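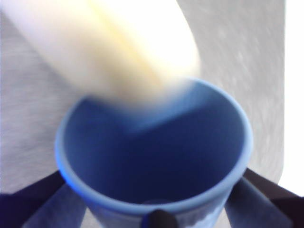
Clarkura Community Kitchen
Snack and Smoothie Program -- Progress Report to the Prilberg Fund
18 August 2021

The program has now run for 12 weeks out of the kitchen on Cundard Street. The grant was set at $2228 and was meant to cover cups, fruit, one blender and a second shelf for the cold room. All of these have been bought except the shelf, which is on back order.

Enrollment stands at 47 children, split between the morning and afternoon groups. The afternoon group is full and has a waiting list of 7. We have not opened a third group because the kitchen is booked in the evenings.

Cups

We moved from paper cups to reusable plastic ones, mostly blue. They hold up well in the dishwasher and we no longer order disposables for the smoothie table. The younger children find the wide mouth easier to fill by themselves. A few cups have gone home in backpacks and most of those have come back. We would like to buy one more set before winter.

Fruit

Bananas are still the base of nearly every recipe. They are cheap, they need no knife, and the children can peel them and drop them in on their own. Iyer Produce delivers twice a week. The second delivery tends to be riper than we want, so we now peel and freeze whatever is left at closing. Berries were dropped from the menu in the fourth week on cost and have not been replaced. Several parents have asked for more variety and we are trying pears.

Cleaning and storage

Washing up takes longer than planned -- the single sink is the bottleneck. Children rinse their own cups and stack them on the counter, and staff run the machine after pickup. The gray counters were wiped down and resealed over the break at no charge to the grant.

Still to do

The cold room shelf should arrive before the next term. Recipe cards need to be printed again with larger type. We also owe you the itemized receipts for the blender, and these will be sent separately with the final report in November.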